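Week 3: Do shorter supply chains cost less?

The Povmont study is quoted everywhere, usually by people selling something. It claims that firms buying parts locally saved money within two years. Read the method section before you believe it. The sample was 200 firms, all of them still trading at the end - the ones that went bust were dropped.
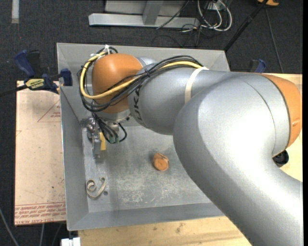 Ocampo's reply is better, though I don't trust its wage figures either. It leaves out storage, and storage is where small makers tend to lose money.

For the seminar on 29th April, read both and bring one claim you think is badly supported. Laiba Soomro will open with the Brolside case. Max. 700 words if you are handing in notes.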